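Britard loan deal, anyone read the terms?

cnisbet_4
Finance ministry in Nitosia says 50 million over 4 years, reforms attached. Brondovport office put out half a page and thats it
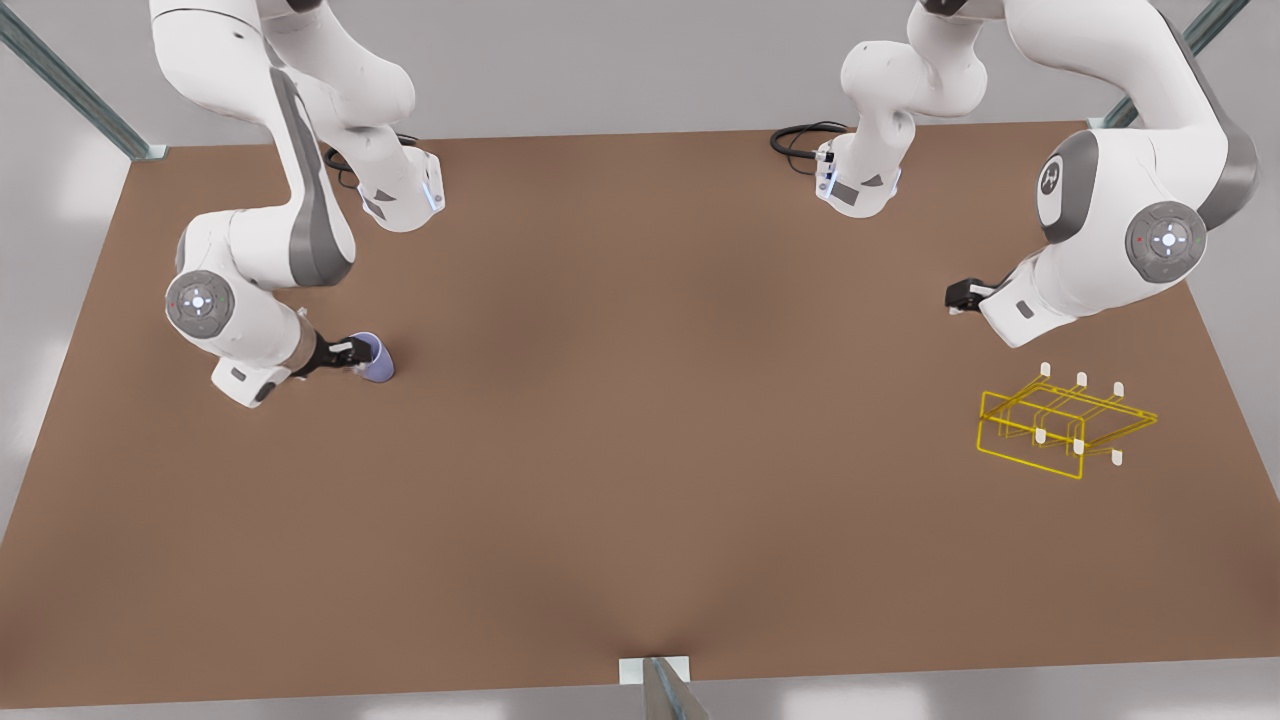

Fuel subsidy goes first, by June. No word on port fees.

puma_rd
Good. Subsidy eats the budget. Should of gone years ago

F. Ferrand
Easy to say if you dont drive to work. What replaces it?

puma_rd
Cash payments, page 2

F. Ferrand
To 1000 households. In the whole district! Read it again

cnisbet_4
She's right, pilot only. Rest is "under review"

puma_rd
ok missed that. Still think the deal is needed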